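Mekdes Tilahun has a theory that you can tell how long somebody has worked at Plikel by how they pick up a cup. New people just pick it up. Anyone past their second month goes in from the side, slowly, thumb first, and pauses before lifting.

"I did it at my sister's house," she says. "She asked if I was feeling all right."

Tilahun came over from the packing floor at Kerken, where she spent seven years putting household goods into boxes until most of the line went automatic. Her job now is to demonstrate household chores with a gripper in each hand, so that a machine can learn them from the recordings. She is aware of how that sounds.

"My old supervisor said, so you lost your job to a robot and now you're giving it lessons. I said yes, and the lessons pay better."

The target on her shift is 80 good recordings. Her best is 233, on a task that was nothing but moving a sponge from one place to another, and she would like it known that she never wants to see that sponge again. Cables are at the other end of the scale. On a bad cable afternoon she has gone home with 44.
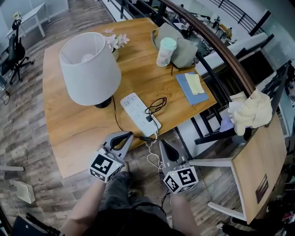 "A cord has opinions," says Montri Thepsuriya, who works the same shift and used to repair vending machines. "You move one end and the other end does whatever it wants. With your fingers you don't notice, you fix it without thinking. With the grippers you notice everything."

What has changed for him, he says, is mostly in the shoulders. Vending machines were hard on the knees. Plikel now has people swap tasks every hour and put the grippers down in between, a rule that arrived in November after enough of them turned up with the same sore wrist. Thepsuriya thinks it should have arrived earlier. He also thinks the chairs are bad, and asked me to print that.

Lyle Oyelaran, who runs the floor, concedes the chairs. He is less comfortable when I ask what happens to his staff once the machines have learned enough. He talks for a while about new tasks and new kinds of rooms, then stops.

"I don't know," he says. "They ask me too. I'd like to have a better answer than that by the time it matters."

In the meantime the pay has gone up once and reviewing, the desk job where you watch other people's recordings and throw out the failures, is open to anyone who wants to train for it. Thepsuriya has applied. Tilahun hasn't. She tried a morning of it and found she was getting annoyed at strangers' hands.

"I'd rather do it than watch it," she says – and reaches for her coffee, from the side, thumb first.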